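Snack aisle

A snack aisle is the part of a grocery store, corner shop or other retail space given over to packaged foods meant to be eaten between meals, such as chips, crackers, cookies, nuts, popcorn and candy. In larger supermarkets it may fill both sides of a full-length aisle, while in a small neighborhood shop it may be no more than a single rack near the register, and people who grew up with one kind of store are often a little surprised by the other. The term is used mostly in North America. Elsewhere the same goods are more likely to be spread among several sections, with salty foods kept near the drinks and sweet ones near the tea and coffee.

History

Before packaged snacks were common, most shopkeepers sold crackers, nuts and hard candy loose, scooping them out of barrels, jars and tins behind the counter. A customer asked for a certain weight and the clerk wrapped it in paper. This was a friendly way to shop, and a slow one, and it depended a good deal on how fresh the clerk had managed to keep the barrel. Waxed paper bags, folded cartons and sealed wrappers gradually changed all this, and by the first half of the twentieth century a great many snack foods were reaching the shop already packed in portions.

Self-service stores did the rest. Once shoppers were allowed to walk among the shelves and pick things up for themselves, the package had to do the talking that the clerk used to do, and bright colors and large lettering followed soon after. Snacks did well under this system, as they are light, keep for a long time and are very often bought on a whim.

The town of Haworth Falls is sometimes mentioned by local historians for its Jornora store, a family grocery that set aside a whole wall for crackers and cookies at a time when its neighbors still kept them behind glass. The store's account books, which were kept by three generations of the same family and are now held in the town library, list 106 different snack items in a single spring order placed in March. Several of the names are for cookies that are no longer baked anywhere, and the library gets a fair number of letters from people who would dearly love to taste them again.

Layout

Most snack aisles are arranged by type first and by brand second. Salty snacks usually take up the most room, partly because chips are sold in bags that hold a good deal of air, and the lighter, bulkier packages tend to go high while heavier jars and multi-packs sit low. Items placed between the waist and the eyes of a grown adult sell best in most stores, and makers are often willing to pay for those spots. Lower shelves are frequently given to family sizes, store brands and boxed goods, along with treats meant to catch the eye of small children, who naturally see the store from a different height than their parents do.

The shelving itself varies more than one might expect. Metal units with slotted uprights are popular because the shelves can be moved up or down as package sizes change, and some shops prefer wooden boards on a metal support for their warmer look. Individual cartons are generally lined up in groups, with the front of each group kept even with the edge of the shelf.
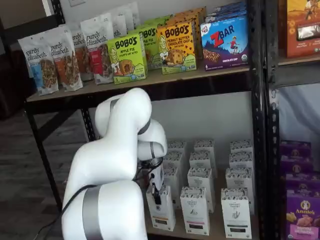

Stocking and rotation

Keeping a snack aisle in good order takes more work than most shoppers realize. The usual rule is known as "first in, first out," meaning that older packages are pulled to the front and newer ones are placed behind them. Chips and crackers lose their crispness over time even in a sealed bag, and chocolate can develop a pale, dusty-looking surface called bloom if the store gets too warm. Bloom is harmless, though it does tend to disappoint people.

Pulling goods forward so that the shelf looks full is called facing, fronting or, in some areas, blocking. It is often done in the evening, when the aisles are quieter. Some snack makers send their own drivers to fill the shelves, an arrangement called direct store delivery, and the store's staff may never handle those bags at all. Smaller brands usually arrive through a warehouse along with everything else.

Shopping habits

Retail writer Vilja Rantala kept a diary of her visits to 257 small groceries and later gathered her notes into a book, The Long Aisle, which remains a pleasant read even for people with no special interest in stores. She observed that shoppers who came with a list would often follow it faithfully through the produce and dairy sections and then fold it up and put it in a pocket once they reached the snacks. In a talk given on Dec 2, 2020, she described the aisle as "the one place in the store where people let themselves browse," and spoke fondly of the Sonetti market in Mondent, where regulars were known to stand and debate the merits of rival pretzels for quite some time.

Seasonal changes are also easy to see. Nuts, tins of popcorn and boxed chocolates take over much of the space in winter, and chips and dips spread out again when the weather is warm enough for cookouts. Many stores use the ends of the aisle, called endcaps, for these seasonal goods and for items on sale.

Health and labeling

Packaged snacks in many countries must carry a list of ingredients and a panel of nutrition facts. Serving sizes can be confusing, as a bag that looks like a single portion may be counted as two or more. Some stores now have a separate section for snacks lower in salt or sugar, while others mix them in with the rest and mark them with a small tag on the shelf edge.

See also

Convenience store
Endcap
Food packaging
Impulse purchase
Vending machine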